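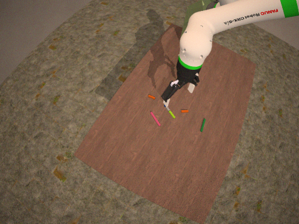

nomvula_p
I don't agree with the new rule for the spin class. If I must book 16 hours before, I cannot come after a late shift. Before, I could just walk in on Wednesday and there was always a bike.

Benedikt Wegener
Always? Last month I was sent home two times, and I had come by bus from Rolomness, 30 minutes each way. With booking I know that I have a place. For me it is better.

nomvula_p
OK, "always" was too strong. But then people book and do not come, and the bike stays empty. Is that fair?

sameck90
At the Le Roux gym they give your bike to the next person if you are not there five minutes before the start. It works well there. Maybe somebody can suggest it at the desk?

Benedikt Wegener
Five minutes is a little hard for those who come by bus. I would say at the start of the music.

manduveo
Sorry to change the topic, but does the booking also apply to yoga? The page says "all group classes" and then it lists only spin and kickboxing.

nomvula_p
I asked this at the desk. Yoga is still free entry, you only bring your own mat. My name is on the paper list for comments now (Nomvula Pretorius, first line), so please sign under it if you want some bikes kept for walk-in.

Benedikt Wegener
Some bikes, yes, I can sign for that. Not for all of them.

manduveo
Thanks, I will come to yoga then. Where is the list, at the desk or by the lockers?

nomvula_p
At the desk, on the left side.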